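Saturday, late

Up before 6, no reason. Coffee, then the Doveck started making that noise again, the grinding one, so no wash till the man comes. He says 9 to 12, which means 12. Called Birdie Zamora about the christening. She wants me to do the potatos, fine, but for 40 people?? Said yes of course. Never learn.

Sorting before the move is going slow. One pile keep, one pile Birdie's girls, one pile who knows. 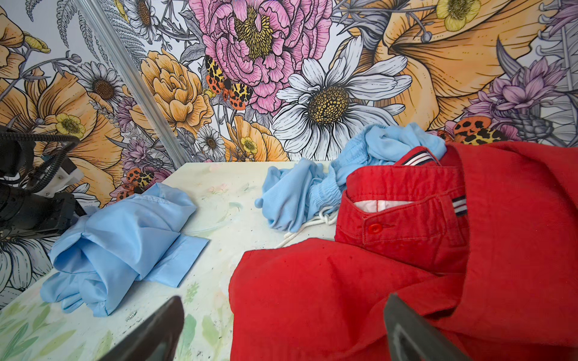

Rent letter came. Deposit on the Fulis Street place is 199 more than they told us in March. Rang them, got the machine, rang again, got the machine. Will go down there Monday in person and stand at the desk till somebody looks up.

Lunch was toast. Mom phoned in the middle of it, wanted to know did I still have Dad's Ostrowski radio. I do. It's in the hall closet behind the ironing board and it isn't going anywhere, told her so, she cried a bit, then I did. Then she told me all about her neighbor's hip.

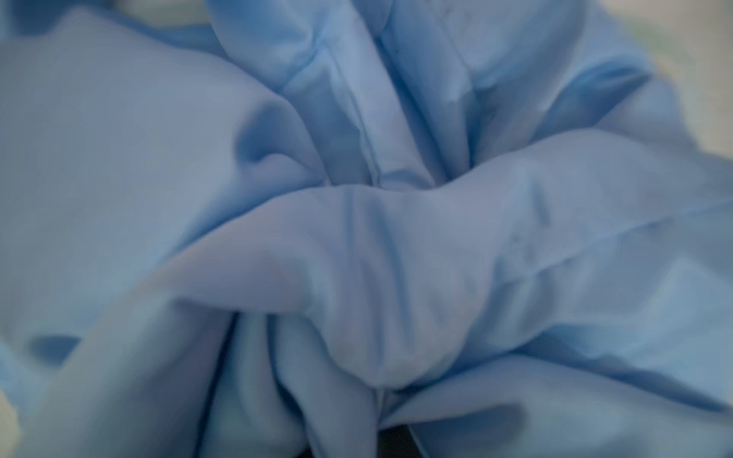

Repair man came at ten to 12. New belt, he didn't have one, has to order. So sink washing all week. My hands already hate it.

Must do: boxes from the market, change of address, library books (overdue, dont look at how much), ask Birdie if she has a really big pot.

Rain since four. Bed now, book, probably two pages.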